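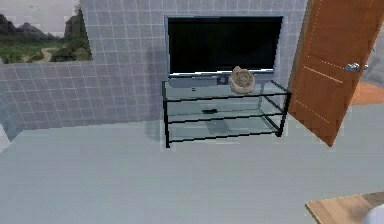
Living room scene from the Koltby household set: TV on glass stand, shell on the top shelf, open door on the right.

Koltby Household Scenes – simulation package for mobile manipulators

Koltby is a set of 18 furnished rooms for teams who plan to buy a home robot arm and want to test tasks before they spend money on hardware. The rooms load in the Arach simulator, version 4 or later. Objects on shelves and tables can be moved, and doors can be set open or closed at the start of each run.

What is included
Rooms: 18
Movable objects: 68
License: one site, 20 seats
Updates: free until next September

Price
The full package costs 600 euros per year. Universities pay the same price but receive a second site. Single rooms are not sold separately.

Planning your budget
Please count also the computer. One workstation with a good graphics card can run one robot model at normal speed. If you want to train many copies in parallel, ask us for the server sheet before you order.

Glass furniture needs more attention. Depth cameras in the simulator see transparent shelves as solid by default – you must turn on the "clear surface" option, and rendering becomes slower. We recommend that you test this in the trial version.

Robot models
The Jiang arm and the Skakumia mobile base are supported. Other models can be imported, but we do not give support for them.

Delivery
Download link by e-mail, after payment is received. Orders placed on Saturday are handled on the next working day.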